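Flitberg 給湯コーナー片付けデータセット

README(データカード)
最終更新:8月
保守:Pevico 職場自動化チーム

概要

Pevicoのオフィス3階にある給湯コーナーで、ロボットアームにカップや小物の片付けを覚えてもらうために集めたデータです。収録はほぼ3000エピソード。どれも人が遠隔操作でアームを動かした記録で、手首カメラの映像、関節角度、グリッパの開閉量、それに短い作業指示文が付いています。

工場でも倉庫でもなく、毎日みんながコーヒーを淹れる場所のデータです。ここが楽しいところで、カップの形はばらばら、置き場所も日によって違います。片付けという地味な仕事がこんなに奥深いとは、始める前は思っていませんでした!

背景

これまで給湯コーナーの片付けは当番制でした。夕方になると当番が手を止めて、カップを集め、トレイに並べ、カウンターを拭きます。一回の時間は短くても、集中が切れるのがつらいという声が前からありました。会議が延びた日は、結局いつも同じ人が片付けていた、という話も聞きました。

そこで、カップをトレイに移すところまでをアームに任せ、洗浄と拭き上げは人が続ける、という分担で試験を始めました。当番表はまだ残っていますが、中身はかなり変わりました。今の当番の主な仕事は、アームが迷ったときに操作を代わることと、欠けたカップや飲み残しのあるカップを先によけておくことです。

現場の反応

操作に参加したのは社内の13人です。ロボットの経験がある人は2人だけで、残りは総務、経理、営業など普段は別の仕事をしている人たちでした。最初の練習では取っ手をつかむだけで大騒ぎでしたが、慣れてくると「この角度から入ると滑らない」といったコツを互いに教え合うようになり、そのメモがそのまま作業指示文の改善につながっています。

いいことばかりではありません。カウンターの前にアームがあると昼休みは狭く感じる、動作音が気になる、という意見が出ました。これを受けて、12時台は動かさないことにしています。また、片付けのついでの立ち話が減ったのが寂しいという感想もあり、これはまだ答えが出ていません。

データの構成

episodes/ 各エピソードの映像と動作ログ
instructions/ 作業指示文(日本語、一部英語)
objects.csv 使用した食器と小物の一覧、全62点
splits/ 学習用と評価用の分割
notes/ 操作者のメモ(本人の同意があるもののみ)

作業の種類は「つかむ」「運ぶ」「トレイに置く」「向きを直す」です。複数の作業が続くエピソードでは、切り替わりの時刻をログに記録してあります。

手首カメラの映像について

カメラはグリッパのすぐ近くに付いているので、カップを真上からのぞき込むような画が多くなります。内側の色や底の様子がよく分かる一方、取っ手は指に近い側に隠れがちです。指示文で「取っ手」と書くか「側面」と書くかは操作者の判断に任せたため、表記に揺れがあります。

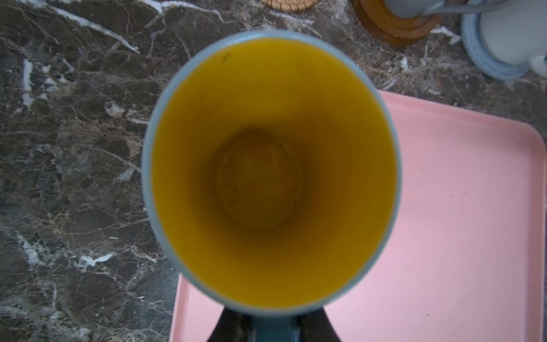 図1 手首カメラの映像例。内側が黄色いマグカップとグリッパの指、右手にピンクのトレイ。

収録環境

カウンターは暗い色の大理石模様で、細かい筋がたくさん入っています。背景差分を使う手法では、この模様を物体の輪郭と取り違えることがありました。収録中もコースターなどの小物は片付けず、普段の配置のまま残しています。

既知の問題

・初期のエピソードには、グリッパ開閉量の記録が少し遅れているものがあります。該当分は splits/late_gripper.txt に載せました。
・透明なグラスはほとんど含まれていません。
・操作者の癖が強く出ています。左側から近づく動きが多めです。

プライバシー

人の顔や声が入ったエピソードは公開前に除きました。操作者の成績を個人ごとに集計することはしておらず、人事評価にも使わないと最初に取り決めています。この約束があったから気楽に失敗できた、と何人もが話してくれました。

利用条件

研究と教育の目的であれば自由に使えます。再配布の際はこのREADMEを同梱してください。アームの制御コードは別リポジトリ Henetti にあります。

今後の予定

次の版では、食器棚に戻す作業を加えます。棚の高さをどうするかは、実際に使う人たちと相談中です。誤りの報告や「うちの給湯室でも試した」という便りは Issue へどうぞ。とても励みになります!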